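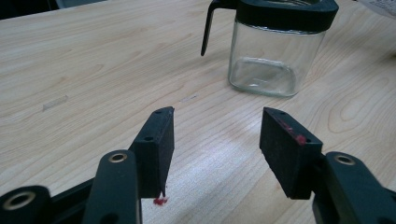 Les bocaux et pots en verre, chez moi, ça s'accumule à une vitesse folle, et le pire c'est toujours l'odeur qui reste dans le couvercle en plastique. Depuis octobre je fais comme ça : une cuillère de bicarbonate, de l'eau bien chaude, 10 minutes de trempage, couvercle à part. Un coup de goupillon sous le bec, on rince, et on laisse sécher ouvert toute la nuit (surtout pas refermé, sinon tout est à recommencer !).

Pour un grand pot, je compte 300 ml d'eau dans le fond et je secoue. À 40 °C ça marche aussi, en plus doux pour les joints.

Deuxième petite manie : les tubes souples. Je les range debout, et je pince toujours par le bas en remontant – on en sort bien plus, et l'ouverture reste propre.

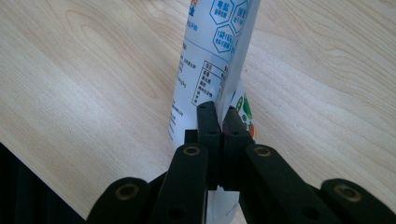 Un tube blanc à inscriptions bleues, pincé vers le bas.

Quand il ne vient plus rien, je roule le bas et je bloque avec une pince à linge. Chez Praswood j'ai vu des clés à tube, mais franchement la pince à linge fait pareil !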